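Teaching by hand: what two arms and a yellow bin taught us
Speaker notes, Flolden makers' evening, October 2026
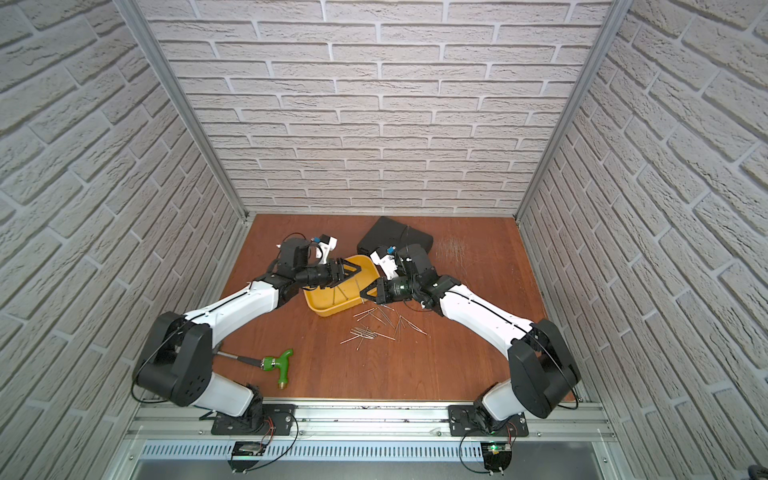 1. Opening (keep it short, get to the nails)

Say hello, thank Gunnel Sundqvist for the slot and for finding a projector that likes my laptop.

Leave the slide up while people sit down. Let them look at the nails on the wood for a bit. Then ask: who here has picked up a thin nail from a flat table today? And who thought about how they did it?

My point for the whole talk is that your fingers know this job and you can't write it down. I tried! I filled two pages of a notebook with how to pick up a nail and they were useless. So we show the robot instead, by steering it through the job and recording everything as we go.

2. The job

Nails off the table, into the yellow bin. The bin is a shallow tray, so the lift doesn't have to be high, but the fingers do have to clear the rim.

Point out how near the two grippers are to each other at the bin. New operators always underestimate this. You look at one hand, you forget the other, clunk.

The hammer over on the left is there on purpose. We call it clutter and we want clutter. If every recording has a bare table, the arm learns about bare tables. (Someone will ask if it ever picks up the hammer. Not yet, we haven't taught it.)

3. Two ways to show

By hand: you hold the arm itself and move it where it should go. Lovely for beginners, you feel the weight and the joints straight away. Trouble is your own hands end up in the camera view, and the arm never gets to see the job without you in it.

By remote control: you sit at a pair of small lead arms and the working arms copy you. We call the setup Sestano. Your hands stay out of the picture. You lose the sense of touch, though, and for the first hour you will squash things.

We started with the first and moved to the second. I still let newcomers push an arm about by hand before they sit down at Sestano. Ten minutes of that and they drive so much better.

Gesture at the wrists here: each arm carries its own little camera. I am very fond of these. From the side, a nail is a grey scratch. From the wrist you can see which way it lies, and that is what the gripper needs to know.

4. What good showing looks like

SLOW DOWN for this bit, it's the useful part.

Trygve Fagerlund and Şengül Gündoğdu recorded most of our early runs and they drive completely differently. Trygve swoops. Şengül stops just over the nail, turns the wrist, goes straight down, closes, comes straight up. We trained on both sets and the Şengül arm was miles better, even though Trygve was faster at the controls. He has taken this very well and now drives like Şengül.

Things we tell operators now:
Pick from the edge of the pile. The tangled part can wait.
Line the fingers up before you go down.
If you miss, keep recording and try again. The recovery is gold.
Let one arm finish at the bin before the other comes in.
Stop when you're tired. Tired runs are wobbly and the robot will copy the wobble faithfully.

That third one took us ages to learn. We used to delete every fumble, so the arm had never seen a miss, and when it missed it just sat there. We put 161 fumbled runs back in and suddenly it would have another go. I shouted so loudly that Gilang Wijaya came in from the corridor.

5. Numbers, for those who like them

We have roughly 2,000 recorded runs. In the last test the arms got 81 nails out of a hundred into the bin with nobody at the controls. The misses are mostly crossed nails, where the fingers close on two and lift neither.

Don't get stuck here. If they want charts, Anselmo Nieto has them.

6. What's next

Screws, because they roll. Then mixed screws and nails, one kind per arm, which I can't wait to try.

Mihăilă want to borrow our recordings for their own arms, and we'd love to know if they carry over.

Questions. Remind people that Sestano is set up at the back and anyone can have a turn. Take the first volunteer quickly, the rest will queue.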